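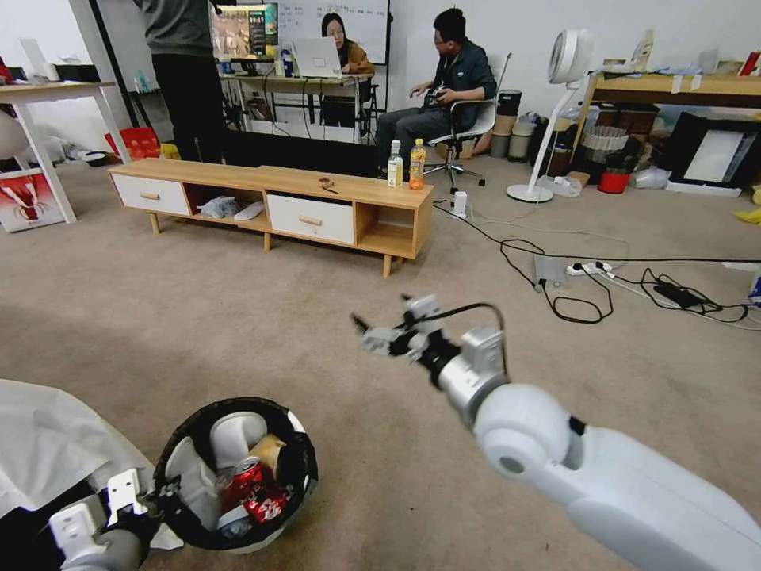
Ezequiel Chávez
Facilities correspondent

Recycling sort moves to the desk side at Plivska

Plivska has changed the way waste is collected in its shared work rooms. Starting March 26, 2001, drink cans and bottles are to be kept out of the black floor bins and taken to a sorting point at the end of each corridor. The floor bins stay in place for general trash.

The change follows a review of bin contents carried out in October by Kandier, the contractor that empties the building. Kandier reported that cans and wrapping were being thrown away together in most rooms. A Coca-Cola can lying among crumpled white material, as in the round bin shown, is a typical mixed load. Under the old contract such a load went out whole as general trash. Under the new one it is charged at a higher rate.

The review covered 30 rooms over 16 working days. Kandier collected 700 pounds of general trash in that period. Cans and bottles were pulled out by hand and weighed separately, and came to 20 percent of the total.

Bottles left on furniture are handled under a separate rule. Cleaning staff do not remove any bottle that still holds a drink, whether it stands on a desk or on a low cabinet like the light-wood unit in the same room. Staff are asked to clear these themselves at the end of the day. Plastic bags stored in open shelves are treated as personal property and are left alone. Bags on the carpet may be moved for vacuuming but will not be thrown out unless they are tied shut.

Power and data cables that cross open carpet must be lifted or taped before the evening vacuum run. Rooms where this has not been done will be skipped and put on the list for the next run.

The sorting points were supplied by Leone and have two openings, one for cans and one for bottles. Caps may be left on. Liquids should be poured out in the kitchen first. Paper collection is unchanged, and cardboard still goes to the loading dock.

Kandier will repeat the weighing in October.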